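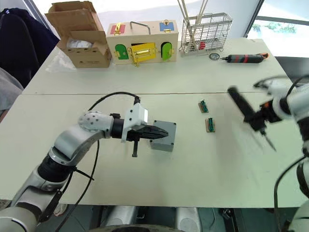

Ticket 399 -- two-arm cell, gripper left, electric screwdriver right
Opened by: Hajar Alaoui
Status: open

Complaint: the right arm sometimes drives while the left is still closing on the junction box. Voltura support says the cell rules already cover this. I doubt it. Rule 4 says "hold the part before driving," but it never says what counts as held.

Tried: added a 200 ms wait after the close command. Fewer early starts, but a wait is a guess, and I don't want it written up as a fix.

Tried: bit lockout until the gripper reports force. Two good runs, which proves very little.

Also asked who approved leaving things along the far tabletop during runs. The answer was "it's out of reach." Out of reach of which arm, at what pose? Show me the check.

Next: reword rule 4, then 2000 cycles with the lockout on and the wait removed. Not closing before that.

Comments

Kabbaj_line: We had the same wait in our cell. It hid the fault until May.

grullow2: Does the lockout survive a restart? Ours didn't -- check that first.

Hajar Alaoui: Not tested yet. Adding it.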